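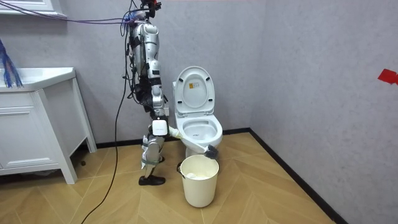 Shop > Software > Motion planning > Seltirier

Seltirier is the arm planner I wish I'd had when I started at Prodden, and I'm a bit chuffed to finally have it up on the page! You give it a goal and a keep-out list, and it finds a path in 12 milliseconds on our bench machine. Small rooms are where it earns its keep. A bucket sitting right in front of the toilet, with the lid up behind, is just the sort of squeeze I wrote the clearance colouring for (drag any waypoint and the colours update as you go). It ships with 4 tool profiles, long-handled brush included, and you can add your own in a plain text file.

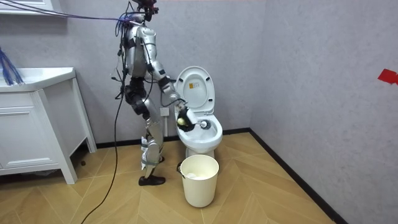
Does it need a graphics card? An ordinary desktop processor is fine, though the 3D preview runs smoother with a card.

Licences are $185 per robot, updates included. Grab the trial first and have a play!

205 shares | 12 comments

Related items
Bultomach grasp tuner
Huaranga depth map cleaner
Seltirier tool profile pack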